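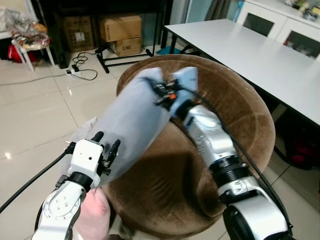 Stakix Control Software: Pre-Session Checklist, Dual-Arm Cell
Inspector: Salamatu Idahosa

1. Controller build matches release note. Yes.
2. Control loop holds 1000 Hz, both arms. Yes. Roughly 2 late cycles at startup, none after.
3. Joint limits loaded from the cell file. Yes.
4. Arm-to-arm collision check enabled in planner. Yes. Margin restored to 100 mm.
5. Thin film segmentation. Open. Mask drops out on translucent plastic. See ticket 3680.
6. Software stop tested from operator console. Yes.

Cleared for reduced speed only. Item 5 assigned to C. Osagie, due April.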